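Spent most of March teaching a robot arm to push toy blocks around a board, and I have so much to say about it that it's going in a thread. Buckle up!

1/ The setup first. One arm, one long rod where a hand would go, a bunch of colored blocks. It can't grab a thing. All it can do is push. I figured that would make it easy. Ha.

2/ The teaching part is just me, steering. I hold a little controller, I watch the blocks, I nudge the stick and the rod follows. The computer records what it sees and what I did. Then later it tries to do the same without me.

3/ My first evening I got 8 usable demos. Eight! The rest were me shoving the blue cube off the board and saying sorry to it out loud.

4/ Pushing a cube in a straight line is way harder than you think. Hit it a hair off center and it spins. So you learn to make tiny pushes, back off, come around the other side, push again. My thumbs know this now. I couldn't have told you the rule in words, and I love that the robot gets it from me anyway.

5/ Cylinders are a whole different animal. Standing up they slide nicely and turning doesn't matter, so I started every session with one to warm up. The star is my nemesis — the rod slips into a notch between the points and suddenly you're steering the thing like a shopping cart.

6/ Best tip I got was from the folks in the Senton forum: don't only record clean runs. Mess up on purpose, then fix it. If the robot only ever sees perfect pushes, it has no clue what to do when a block drifts. I added 39 "oops and recover" demos in one weekend and the difference was huge.

7/ Other thing I'd pass along: slow down! I was rushing to rack up numbers and the model copied my rushing. Jerky in, jerky out. When I went back and redid the yellow hexagon pushes at a calm speed, the arm calmed down too.

8/ Current pile is 2897 demos, all driven by hand. I named the dataset Wurnport after the bus stop where I had the idea, and the model is Strobel for no reason at all.

9/ Where the blocks are in this one:
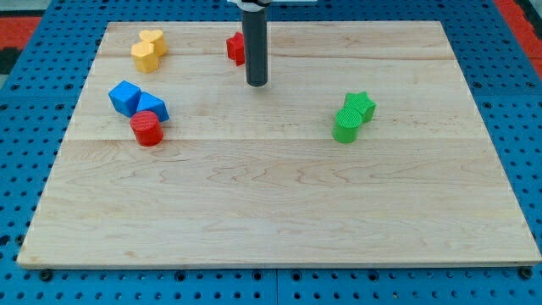

Yellows at the far left, green star and cylinder over on the right, rod up in the air.

10/ I give each task as a plain sentence, like "push the red cylinder to the green star." Same sentence, lots of different starting layouts. I try hard not to fall into habits, but I clearly like going around things on the left, and now so does Strobel. Working on it.

11/ On held-out layouts it got 20 in a row last night before it lost the heart over the edge. I yelled loud enough to wake the dog.

12/ Next up is two-step stuff: bring a pair together, then move the pair. Pushing two touching blocks at once is chaos and I can't wait. If anyone in Ratwood wants to come drive for an hour, message me — I'd love to have somebody else's thumbs in the data!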